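Fenotik Neighbour Kit review: a lot of cardboard for one street party

I bought the Fenotik Neighbour Kit in July, with money from our residents' group, after reading on its website that it would "turn any street into a community in 2 weeks". I should say at the start that I don't believe streets can be turned into anything in a fortnight. But the group had a small grant to spend, people kept asking why we only ever saw each other on bin day, and £150 seemed cheaper than another consultant with sticky notes.

You get a box with door cards, a set of posters, a handbook, a pack of conversation prompts and a login for the online planner, which is called Obura. The box is handsome. I think a fair amount of the £150 went on the box.

The door cards are the best part, so I'll deal with them first. They are plain, they say who you are and what you'd like to do, and there is a tick-box section people can fill in and post back through your letterbox. We delivered 182 of them along Codmont Road and the two closes behind it. Replies came in slowly for the first few days, then in a rush after the weekend. Plenty of people ticked "I could lend tools" or "I could give someone a lift". Hardly anybody ticked "I would like help with something", and the handbook has nothing useful to say on that. Anyone who has tried to run a good-neighbour scheme knows it's the whole problem. People like to offer. They hate to ask.

The handbook is long and very pleased with itself. There's a chapter on "finding your why" and another on "mapping your circle of influence", and I had to go to page 40-something before I found a word on road closures or public liability insurance. The section on insurance is a single paragraph telling you to "check locally". We had already checked locally. We were hoping the book might know something we didn't.
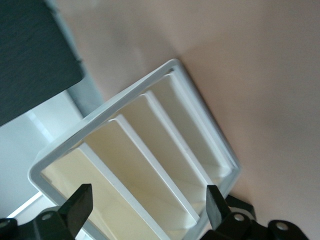
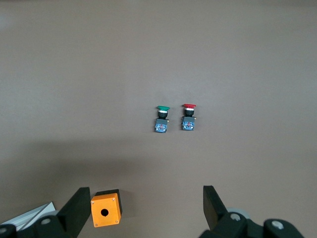 Reviews / Community and Giving

Obura, the planner, I can't recommend at all. It wants an email address from everyone before they can see the list of offers, and that shut out most of the older people at our end, who are exactly the ones we were trying to reach. It also sends a weekly message called a "kindness score". Ours went down the week of the street party because we were all outside and had logged nothing. You can turn the messages off, but the setting is hidden under Billing.

Yes, billing. The login is free for the first while and after that you pay a subscription. It is mentioned on the website if you scroll far enough. We copied the list of offers into an ordinary notebook, left it at the launderette with a pen on a string, and it has been used more than the planner ever was.

The conversation prompts I had expected to loathe, and mostly did. "What does belonging taste like?" is not something I can say to the man at number 12. A few of the simpler ones worked ("What was here before the flats?" kept one table going for most of an afternoon), so I've kept those and recycled the others.

How does it compare? The only other kit I've used is the Catum starter pack, which is uglier and comes in a padded envelope. It has no app. It does have a proper checklist for closing a road, a sample letter to the council, and a sheet for working out costs, and I used all three even though we'd paid for the Fenotik one. There's a large Fenotik set too, aimed at housing associations, at £695. I haven't tried it. From the contents list it looks like more posters.

Did the kit do any good? The street party happened, and a few lifts to the hospital have been arranged from the notebook. I'd put that down to the door cards and to a handful of stubborn people who would have done something anyway. The website's claim that streets using the kit are "measurably happier" comes with no measurements that I could find. I wrote to ask for them and got a discount code.

Good: door cards, paper quality, quick delivery.
Bad: the planner, the hidden subscription, almost no practical advice.
Would I buy it again: no, though I'd buy the cards on their own if they sold them that way. They don't.

Posted Tue 17 October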